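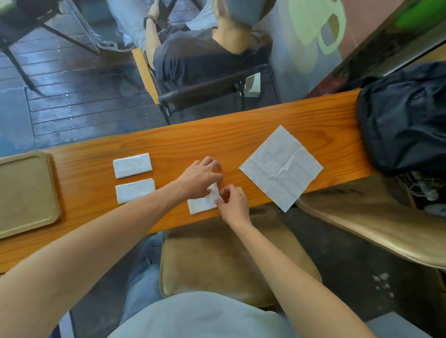
各位好：

这几天列表里聊得热闹，我拖到今晚才坐下来写。先谢谢 Hortensia 那封长信，我读了两遍，第二遍是端着茶读的，茶都凉了。为了方便后面加入的朋友，我把她信里的一段引在前面：

> Hortensia Cáceres 写道：
>
> 我在 Clerkholm 看了一下午的演示，机械臂叠毛巾叠得相当漂亮，说实话超出我的预期。所以我想问问大家：叠餐巾纸这种事，是不是可以算“已经解决”了？毛巾都能叠，纸巾又小又轻，形状还是规规矩矩的正方形，按理说应该更容易才对。我们那份“家务与车间杂活清单”上，这一项还标着“未解决”，要不要在三月的更新里改掉？
>
> 另外，拧瓶盖那一项我也有意见，不过另开一帖再说。

Hortensia，你问得很好，可是我想替那一项求个情，让它在“未解决”里多待一阵子。

我年轻时在小馆子里帮过工，开门前的活就是叠纸巾，坐在靠窗的木台边上，一叠就是一上午。那时候从没觉得这算什么手艺。后来做了这一行，再回头看人叠纸巾，才发现手上的事情真多：一只手张开指头，轻轻压住纸面，另一只手捏着靠身边的那道边，往里一掖，顺势折成窄窄的长条。压重了，纸会皱，另一只手也拖不动；压轻了，整张纸就跟着跑。这中间的分寸，我到现在也说不出一个数来。

毛巾呢，厚，有分量，放下去就老老实实待着。你抓错了地方，抖一抖重来就是。纸巾可没有这么好的脾气。它薄，空调一吹就飘，而且常常不止一层，指尖（或者夹爪）一捏，到底捏起了一层还是两层，光靠上方的相机很难看出来。再加上白纸本身没什么花纹，原有的折痕又浅，灯光稍微一变，视觉那边就开始犯糊涂。碰上光亮的木头台面，反光也来凑热闹。

我们在 Gikedgate 的小实验室里试过一轮，用的是两条手臂，夹爪前端贴了软胶。一共试了 181 张，叠成能端上桌的有 111 张。剩下的那些，有撕破角的，有夹起两层的，还有几张压根没从台面上拿起来。我的同事安慰我说已经过半了嘛，我说你去餐馆里跟老板讲“已经过半了”试试看！

还有一件事，我觉得比成功率更值得聊，就是时间。我们的机器叠好一张，平均要 41 秒，中间有一大半花在“找边”上。人是不怎么找边的，手一摸就知道边在哪里，眼睛甚至可以看着窗外，跟人聊天。我试过闭着眼叠，叠得歪一点，但也能用。触觉这一块，我们手里的传感器还差得远，尤其是纸这样软、这样轻的东西，接触上去信号小得几乎淹在噪声里。

Kramer 那边的朋友上次提过，车间里有类似的难处：往纸盒里垫衬纸，包小零件，看起来都是最不起眼的活，可产线上别的工位都自动化了，偏偏这一步还得留人。我听了很有共鸣。他们后来换了吸盘，据说平整的新纸没什么问题，一旦纸上有折痕，漏气，就又掉了。餐巾纸恰恰是展开来就带着折痕的，所以我不太指望吸盘能救我们。

当然，我也不想显得太悲观。要是条件放宽一点，纸巾固定型号、固定位置、周围没有风，再配一个专门的折板，那早就有机器在干了，而且快得很。可我们这份清单当初讲好的，是“在普通的桌子上，用通用的手，做普通人随手做的事”。按这个标准，我觉得还不到改的时候。

所以我的提议是这样：

- **清单这一项**先保持“未解决”，后面加一句备注，说明“专用设备可以，通用手臂尚不稳定”。
- **测试办法**大家统一一下：从完全展开的方形纸巾开始，连续叠 60 张，中途不许人帮忙，破了、歪得厉害了都算失败，时间也一并记下来。
- **纸巾**请各家就用超市里买得到的普通货，别挑特别厚的那种（我知道有人会挑，我自己也动过这个念头）。

Dultatport 的几位如果手上有带指尖触觉的夹爪，能不能也跑一轮？我很愿意把我们这边的失败记录全部发过去，包括那些撕破角的，我都按类型整理好了，写得比成功的还详细。我们的控制参数也可以一起给，只是注释有点乱，请多包涵。

对了，Hortensia，你在 Clerkholm 看的那场演示，毛巾是一条一条递给机器的，还是从一堆里自己拿的？我很想知道。从一堆里拿，那可真是了不起，我就得把前面关于毛巾的话收回一半。

拧瓶盖的事，我也有一肚子话，等你开了新帖我就来。

祝各位晚安，手边的茶都是热的。

老冯
于 Gikedgate，晚上十点多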